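Cetton changes wrist service on its household cell

Cetton has revised the maintenance routine for the two-arm Geko unit it runs in a furnished apartment, after left-wrist drift began to affect handling of kitchen containers. The new schedule took effect in November.

The unit had logged 1576 hours when operators noticed that the left gripper was settling lower than commanded under load. Marisol Bautista, who maintains the cell, traced the offset to a worn belt tensioner in the wrist roll joint. The part was replaced on site and the joint zeroed again against the fixed reference block.

Under the old routine, belt tension was checked every 200 hours and the joint zeros only after a fault. Tension is now checked every 126 hours. Zeros are verified at the start of each shift, with the arms unloaded and again with a pitcher in each hand. The loaded check exposes slack that the unloaded one can miss.

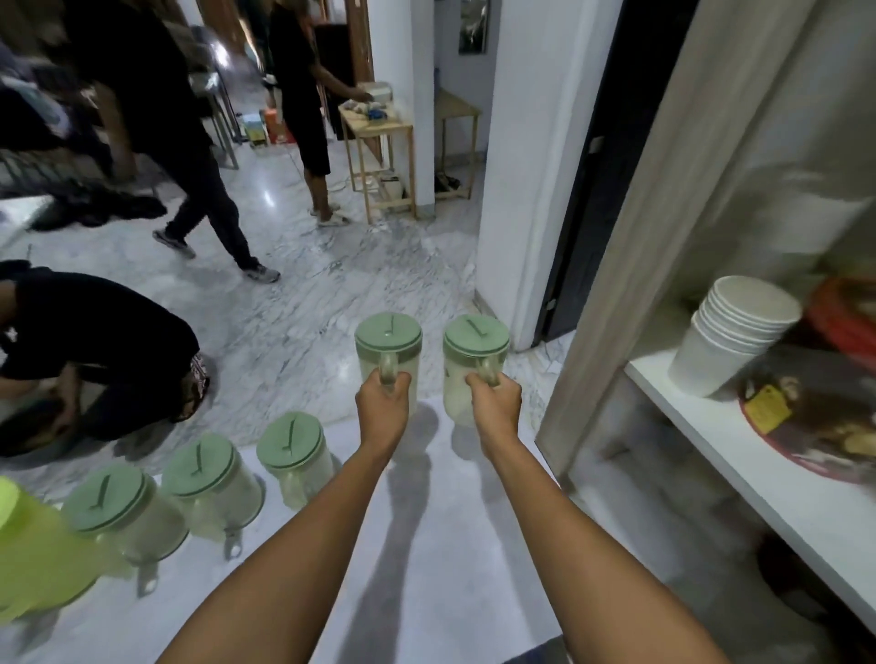
Handled pitchers were chosen for the loaded check over the steel test weights supplied by Ostosov. A weight bolted to the flange loads the joint evenly, Bautista said, while a side handle puts the mass off-axis and liquid moves during the lift. Both effects are present in normal work.

The head camera is recalibrated after any wrist service. Kiyoshi Ichikawa, who wrote the calibration script, said the full procedure takes roughly 30 minutes, most of it spent moving the arms through fixed poses. Shadows on pale surfaces had caused bad corner detections in the first version – the script now rejects those poses and repeats them.

Finger pads are wiped down between sessions and replaced as a pair. Mixed pads gave uneven grip on smooth plastic handles, according to the service log.

A second tensioner is on order from Jaramillo for the right wrist, which remains within tolerance. Cetton plans to fit it at the next scheduled stop and return the original part to the supplier for inspection.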